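# Looking after the fingers on a hand-held gripper

If you've got one of the two-fingered hand-held grippers, sooner or later the pads will start to let things slip. It's a lovely bit of kit and very easy to service at the kitchen table, so please don't be put off by the number of holes and screws! I've now done this job often enough to enjoy it, and these are my notes for anyone in the Imness group doing it for the first time.

You'll want:

- a small hex key and a small cross-head screwdriver
- a soft toothbrush
- washing-up liquid and warm water
- a lint-free cloth
- a saucer for the screws (a magnetic one if you can find it)
- a plate, a mug and a spoon for testing

Switch the camera off and take the battery out before you start. Then put a towel down, as the pads bounce.

## Cleaning the pads

Grease is nearly always the culprit. Kitchen work leaves a thin film on the gripping surface that you can't see but can certainly feel: drag a thumb across it and a clean pad grabs at your skin, while a greasy one lets you slide.

1. Open the fingers fully and look at both gripping faces under a bright lamp.
2. Undo the screws holding each pad and lift it straight off. If it sticks, rock it gently. Don't lever it with the screwdriver, or you'll chew up the edge.
3. Mark the back of each pad L or R in pencil. Mine have worn to match their own side, and swapping them gives a rather odd grip.
4. Scrub with the toothbrush and a drop of washing-up liquid, working along the texture first and then across it.
5. Rinse well and leave them on the cloth overnight.

Please don't use solvent. Iolo Rosser tried it on a spare pair and they went shiny as a conker, and that was the end of them.

While the pads are drying, run the dry toothbrush into the holes along the arms. Crumbs and fluff collect there and work their way down to the joint.

## Putting it back together

Start every screw by hand and leave them all a little loose. Close the fingers gently on a folded piece of card so that the two faces settle flat against it, then tighten up, a bit on one side and a bit on the other. Doing it this way takes a minute longer and makes a huge difference. With a pad even slightly skewed, you only ever hold things by one corner.

Now open and close the fingers 14 times, slowly, feeling for any rough spot. A gritty patch in the same place each time means there's still dirt in the joint. A general stiffness usually means you've overtightened something, so back the joint screw off by a hair and try again.

## The plate test

My favourite part! A plate is a wonderfully fussy thing to hold. It's smooth, it's curved, and it wants to swing round on you the moment the two pads disagree.

Take the plate by its rim, with one pad on the inner face and the other on the outside, and tip it up on its edge. Keep your spare hand close by for the first few goes.

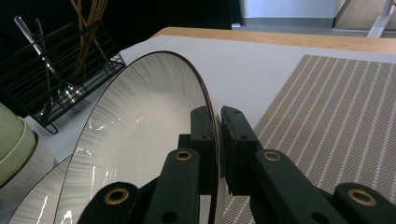

Hold it like that for a slow count of three, then turn your wrist a little each way. You're feeling for creep, a tiny slide or twist at the rim. If there's none, lower the plate, let go and pick it up again from a different part of the rim. I do three good lifts in a row before I call the job finished.

If it does creep, work through these:

- **It swings like a pendulum.** The pads aren't parallel. Loosen them and do the card trick again.
- **It slides straight down.** Usually soap left in the texture. Rinse again, dry again.
- **It holds, then lets go as you turn.** Check the joint for play. A worn bush is the likeliest cause.

After the plate, try the mug by its handle and the spoon lying flat. The spoon is harder than it sounds.

## How often?

I clean after every 300 grasps or so the counter tells me, and replace pads when the texture has gone smooth in the middle. Deolinda Mota keeps a little notebook with hers and writes in each clean and each new pad, and I've pinched the idea.

Spare pads live in the drawer marked Clitik. If you take the last pair, leave me a note and I'll order more.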